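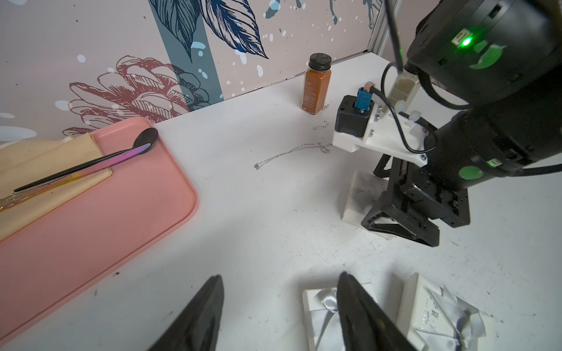
Table 2, back corner. Pink tray with napkin and utensils, spice jar, silver chain and pendant.

October, 9:40 am

Set out the small-items table again for the mixed handling list. Same white top as last time, pushed up against the papered wall. I wiped the top before laying anything down and let it dry while I sorted the utensil drawer.

Layout so far: salmon-pink tray on the left, beige napkin folded on it, spoon with the black bowl lying across the napkin. The thin black handle goes under the spoon and the gold glitter one pokes out from under the cloth. Jar of ground spice toward the wall. Chain in front of it and to the right, laid down in a loose curve with the pendant near the middle.

The napkin is from the Skasta bundle. It was stored folded in four and has a hard crease that wants to spring back open. Pressed it flat under the Şimşekoğlu catalog for a while, which helped a bit. If we need it to hold a fold all day it should be ironed. Not done yet.

Tray: rounded corners, so utensils slide toward the middle if the table gets bumped. Tried it with the napkin and without. With the napkin they stay put. Leave the napkin in for every layout that uses this tray, and write it on the sheet.

Iridescent handle is a pain to match against the color card. It goes purple, pink or gold depending on where I stand. Entered it as "iridescent, mixed" and moved on. The glitter handle is just "gold". Don't spend time on this again.

11:15

Weighed the spice jar on the bench scale, 166 g with the cap on. The label is too small to read at arm's length, so it goes in the log by cap and contents: black ribbed cap, orange-brown powder. Cap was not tight when it came off the shelf. Tightened it. There was a little powder in the thread from before, cleaned that with a dry brush. A damp cloth makes it cake.

Chain is the item that will cost us time. There is a short piece toward the back that tangles whenever it gets picked up. I got it apart once with two pins and it was tangled again after one trip to the box and back. For now the log entry is "chain, partly tangled" and we accept it that way. Pradeo sells flat pouches with a card insert, 60 to a pack. Would like to try those before the next batch. Catalog page is marked.

Checked the wallpaper panel while I was there. The big red-line flower is fine where it comes down to the table. I thought I had found new specks, but they are the printed splatter dots, white and light blue. Please don't scrub them.

2:30 pm

Moved the storage box for this set to the Skeltholm shelf, second from the bottom. Old spot was too close to the sink.

To do:
Iron napkin
Order pouches
New label for the box, current one still says "cutlery only"
Second spice jar, different cap color if we have one
Find out where the spare tray went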